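Home | Syllabus | Handouts | Office Hours

Handout 5: What "Return to Player" Really Tells You

Hi all! A lot of you got tangled up on this one last week, so I typed up my notes while they were fresh. We're still on slot math, and we're using the practice game I made up for class, Tomus. It has three reels, plain symbols and no bonus rounds, so you can work the whole thing out on paper.

Tomus has a return to player (RTP) of 95 percent. Say it slowly: over a huge number of spins, the game pays back 95 cents of every dollar wagered. The word I want you to circle is wagered. If you walk in with twenty dollars and keep betting your winnings, you'll wager far more than twenty dollars before you're done - and the house edge takes its little bite out of every one of those bets.

Next is hit frequency, which people mix up with RTP constantly (I did too, my first year teaching this!). Tomus pays something on 33 percent of spins. Sounds generous, right? But plenty of those "wins" are smaller than the bet. You put in a dollar, you get back forty cents, the game plays a happy tune, and you're down sixty cents. Please keep the two numbers in separate columns in your homework.

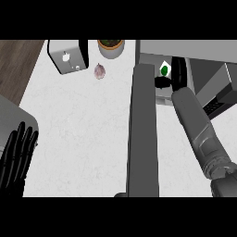 Fig. 1. Simulated countertop with two robot arms, top view.

Then there's volatility. Picture a second game, Pronard, with the same RTP as Tomus but with most of its payback packed into one rare jackpot. On paper the averages match. Sit down for an hour with each, though, and you'll probably have very different evenings. Pronard can eat a small bankroll long before the jackpot shows up, and no, it isn't "due" after a dry spell. Each spin is independent. I will keep saying this until September.

For next time, do these on paper:

- Find the expected loss on Tomus for 200 spins at one dollar each. (You should get ten dollars. If you got 190, you found the payback.)
- Do it again at 3 dollars a spin.
- Write a short paragraph on why a demo session of 50 spins can't tell you the RTP of a game.

Bring a calculator, and bring questions!

Comments

Nantana Prasertsri: The forty cents thing finally made it click for me. Do we count those as hits in problem one, or do they not matter there?

Sachiko Tanabe: They're already inside the RTP, so you don't need hit frequency for that one at all.

Tóth: is the second problem just the first answer times three? feels too easy

Questions? Stop by office hours or leave a comment | © Udent Course Notes | Back to top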